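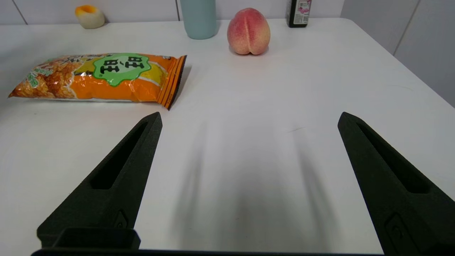

A peach, an orange snack bag and two bottles on a white tabletop.

Posted in: Search & Web Marketing

Before you pay to be "the answer"

Three readers forwarded me the same sales email this month. It comes from an outfit called Jeltell, and it says that ordinary search rankings are finished, that customers now ask a chatbot where to buy things, and that unless your business is "answer-ready" by the end of the quarter you will vanish. For a monthly fee, Jeltell will fix this for you.

I've been writing about search long enough to have seen this email before. It used to be about meta keywords. Then it was about directory listings, then voice search, when every plumber in the county was told to rewrite his site as a set of spoken questions. The deadline is always close and the product is always a subscription.

That doesn't mean the worry is made up. People do ask chatbots for recommendations, and some of them never click through to a website. If you run a shop you have every right to wonder whether the bot knows you exist. My trouble is with the jump from that worry to a bill.

So I asked for the Jeltell deck and read all 23 pages. The centerpiece is something called a visibility score. A hardware store in Pokcombe, used as the sample client, went from 6 to 19 on this score after one month. It looks great on a chart. What I could not find on any page was what the number is made of. Is it out of a hundred? Does it count mentions, or links, or something else? I wrote to ask and got back a booking link for a demo. 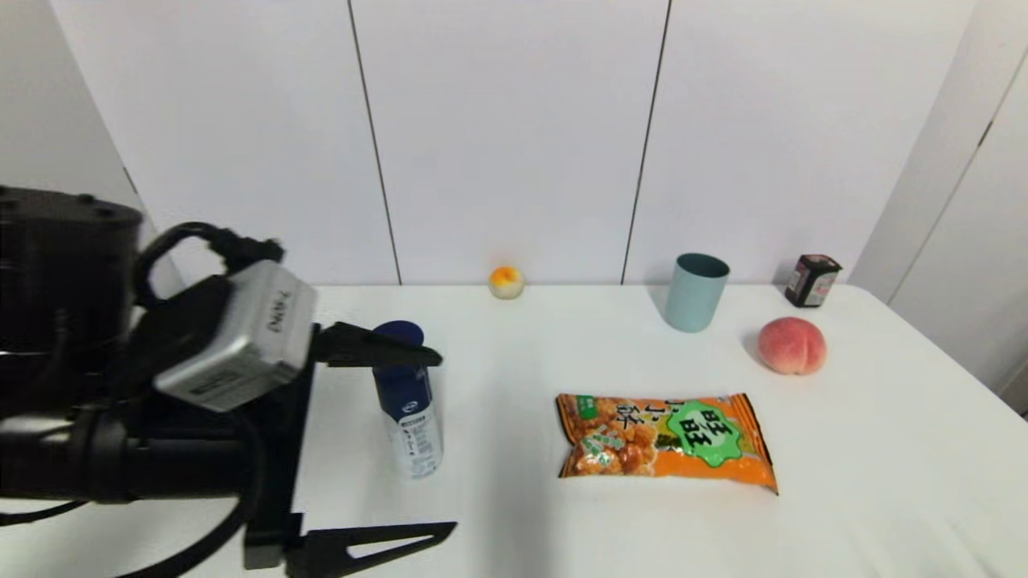

Blue-and-white spray can, tabletop, white paneled wall behind.

I took the demo on a Thursday. The salesman was pleasant and quick. He typed a question into a chatbot, "best hardware store in Pokcombe," and up came the client's name, first on the list. I asked him to type it again in a fresh window. The client came third. I asked for one more and he said we were getting short on time.

Try this yourself, it costs nothing. Ask a bot the same question on two different days, or from two different phones, and compare the lists. They move around. Some businesses show up every time, some come and go, and now and then one appears that closed years ago. A tool that checks once a day and draws a line through the results will give you a line that goes up some weeks and down others, and the person selling the tool will be happy to explain the up weeks.

Mulugeta Woldemariam, who looks after the websites for a small chain of garden centers, was more patient with this than I was. He wrote a list of 203 questions that his customers might plausibly ask and ran them through two bots before he bought anything, and again after a trial with a Jeltell competitor named Fleron. He sent me the spreadsheet. Mentions of his stores went up. Mentions of the stores across the road, which had bought nothing, went up by nearly as much. He didn't renew.

His spreadsheet proves nothing about every vendor, and he'd be the first to say so. Somebody out there may be doing careful work. But he had a before and an after and something to compare against, and that is more than I found in the deck.

What do you get for the money, in practice? I looked at the changes made to the Pokcombe store's site, as listed in the deck. The opening hours were put in plain text on every page. The brands in stock were listed by name. An old page about a holiday sale was taken down. A set of common questions was added, with short replies. I have no quarrel with any of it. It's the same advice I'd have given ten years ago to anyone who wanted to turn up in a normal search, and most of it is an afternoon's work for someone with the site password.
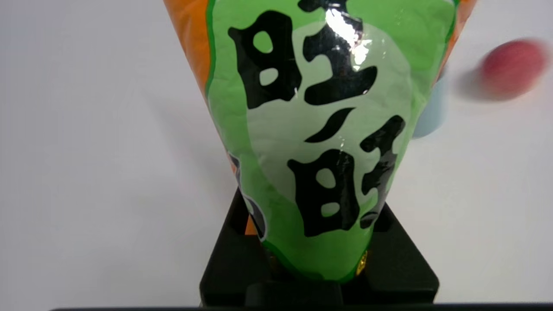

Inna Ostapchuk

One part of the package did bother me. For an extra charge, Jeltell will place "supporting mentions" of your business on other websites, so the bots have more to read. I asked which websites. I was told they were partner publications. The two I managed to track down were blogs with no named editor, a post every few hours, and a habit of recommending things in lists. Anyone who remembers link farms will know the smell. Those worked too, for a while, and then the search engines caught on and a lot of small businesses spent a year digging themselves out of a hole they'd paid someone to dig.

A reader who signs herself Đặng asked whether she should at least get the free audit. Sure, if you don't mind the follow-up calls. Read what it says about your own pages and ignore the score. If it tells you that your phone number is wrong in two places, go fix the phone number.

And if you do want to sign with somebody, ask them for these in writing first:

- What the score measures, and the top of the scale
- The exact questions they'll test, and how many times each one gets run
- Results for a competitor who isn't a client, over the same weeks
- The name of every outside site where they plan to mention you
- How to cancel

I sent that list to Jeltell as well. They replied with a second booking link and a discount code. The code expires at the end of March, and I won't be printing it.

If you've paid for one of these services and kept any kind of before-and-after record, I'd like to see it, good or bad. Reply to this newsletter and it reaches me. Screenshots of a rising line don't count unless the questions come with them.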